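Home | Posts | Reading list | Archive | Get in touch

Small money, foreign money

I have reached the age at which people ask me at parties whether they should "do something in currencies". The last one was Faraji Kirui, who is a perfectly sensible man with a mortgage and a dog, and who had been sent a link by his brother-in-law. The link promised a practice account with pretend money in it. Faraji had tripled the pretend money in a fortnight and wanted to know what the catch was. I said the catch was the word pretend, and he went off to find the crisps.

I felt bad afterwards, so this post is for him, and for anyone else who opened the same link on a Wednesday evening with a glass of wine to hand.

Some history first, because I'm in no position to be smug. In my second year of working for myself I had a customer in Rotterdam who paid in euros, and I lived, as I still do, in pounds. Every month the euros arrived and I had to decide when to change them. Most people would have changed them the day they came in. I read things. I read the bank notes that Marijke Van Loon used to forward me from her desk at Declercq, with the inflation forecasts and the little arrows. I read what the central banks had said, and then what other people thought they had meant by it. I left the euros where they were and felt like a man of the world.

By February I had 2258 euros sitting there and a firm opinion about the German factory orders. The orders came out better than forecast. The euro went down. I rang Marijke, who explained that everyone had expected them to be better than expected. I wrote that on a piece of paper and kept it above the kettle for years.

What had I lost by waiting? Less than a decent pair of shoes. What I'd spent on it in evenings was another matter, and I've never dared to work it out at my hourly rate.

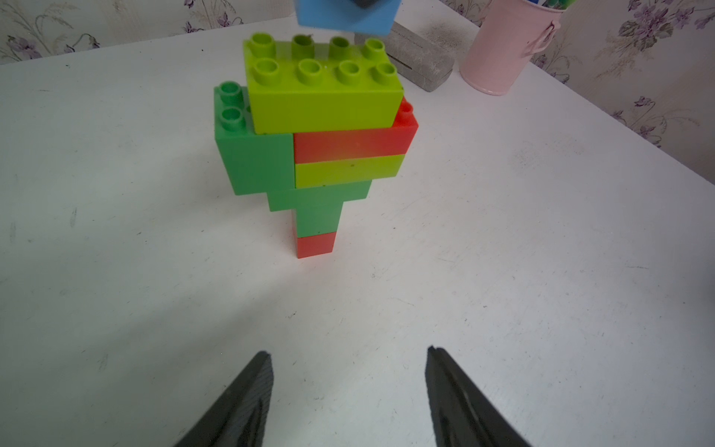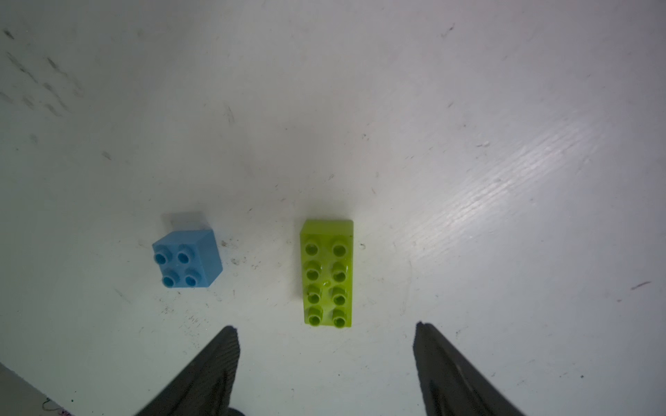
The trouble with small accounts is that they invite you to keep adding to them. You open one position, a modest one, and it does nothing much for a day, so you open another to keep it company. Then comes the borrowing, which the industry calls leverage, and with that you're holding something much larger than the money you put in. It's the green and red-orange brick tower all over again: one small red brick at the bottom, a thin green stem on top of that, and all the width higher up. Faraji's practice account was built on the same lines, and I expect his brother-in-law's real one is too.

Bram De Graaf, who spent most of his working life on the treasury side of a shipping business, has the dullest view of currencies of anyone I know, and I've come round to nearly all of it. Bram's firm had bills in dollars and income in euros. They fixed the rate on most of what they owed, left a bit open, and went home at half past five. If the dollar then fell and the fixed rate looked expensive, there'd be a grumble from upstairs about the money they could have saved. Bram's answer was always to ask whether they were also cross about the fire insurance in years when the building hadn't burned down. They generally were, a bit.

That's the part I try to pass on. A company with a bill due in another currency has a reason to be in the market. So has a family paying rent for a daughter in Ghent. You and I, looking at a chart at eleven at night because the line has gone a nice shape, don't have a reason. We have a hobby, and it charges by the minute.

I should be fair to the hobbyists. Marjatta Tikkanen, who comments here under her own name and is usually right, wrote to say that she has kept a small account going for years with a firm called Promex and enjoys it enormously. She puts in 40 a month, treats it as gone, and never borrows on top. Last year she was up by 639 - "before I count the subscription to the charts," she added, and then didn't count it. I have nothing to say against that. People spend more on golf and come home wetter.

She also asked what I thought of Firevgate, which has been advertising at me as well. I've only read the charges page, and I had to read it twice. There is no commission. There is, however, a spread, and an overnight fee, and a fee for leaving the account alone, so they've got you whether you move or stand still. Perhaps it's all very reasonable by the standards of the trade. I'd still want to see those three written out in pounds for an ordinary week before I gave them my passport number.

As for the forecasts, I do still read them. I can't seem to stop. There's a rate decision coming and the median guess is no change, with a couple of brave souls holding out for a cut. If they're right the euro should weaken, unless it's already in the price, in which case it should strengthen, unless the press conference is gloomy. Kristof De Haan told me over lunch that he'd be "positioned for either outcome", and I asked him how that differed from not being positioned at all. He said it cost more.

My own euros now get changed on the morning they land, whatever the arrows say. The Rotterdam customer has since moved everything over to a system called Hondodport, which pays 2 days late without fail, and I've decided not to have a view on what the rate might have been in the meantime.

Faraji, if you're reading, the offer of a cup of tea stands. Bring the charges page with you and I'll find a pencil.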